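Course handout 6: Rules for hand work on soft goods
Service Robotics Practice, Lemcombe
Revised December 2019

Read this before the second lab block. In the first block you worked with boxes and bottles, which have one shape and keep it. Bedding and clothes are different, and many rules you already know must be read again with cloth in mind.

1. Two kinds of rules

In this course we separate safety rules from practice rules. Safety rules protect people and have no exceptions. Practice rules protect the data, the hand and the cloth. You may ask to change a practice rule, but you ask before the session and you write the change in the log.

The general safety standards for industrial robots were written mostly with fenced cells in mind. For a hand that works in a bedroom or a care home you must start from your own risk assessment. The Kowalczyk checklist in the course folder is our starting form. It is a form only — if you fill it in without looking at the room, it has no value.

2. Approach to the cloth

Stop the hand above the fabric before contact and let it rest there. The fingers should be open and side by side, the thumb apart from them. From this position go down slowly. The limit for the last part of the descent is in the Podilus configuration file and students do not change it.

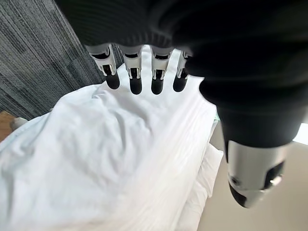

A common mistake is to trust the height of the surface. A duvet has folds, and the height at one fingertip can be quite different from the height at the next one. For this reason the descent ends on contact and never on a fixed position. If one finger touches first, the others wait.

3. Sleeves and covers

A fabric cover on the hand keeps cloth and hair away from the joints, but it can also catch. Check three things: the cuff does not reach the finger joints, no thread is hanging, and the cover does not pull when the wrist turns to its end position. After each change of cover repeat the wrist test from handout 4.

Fingertips are cleaned before every session with white linen. Worn tips are replaced in pairs or more, never alone, as a new tip beside an old one gives uneven grip.

4. People near the bed

No person sits or lies on the bed while the hand has power. One student holds the stop button and has no other task. This student does not type or take notes, and does not hold the corner of the sheet to help.

5. Log

Each attempt gets one line, also the bad ones. In August we reviewed the Proneck set of 1,219 attempts and found 84 with no reason given for the stop. These lines could not be used. Write the reason in plain words, for example "fold caught by thumb" or "stopped by operator, cover moving".

For the next meeting: bring your completed checklist and a written note of 600 to 700 words on one practice rule you would change, and what you would measure to defend it.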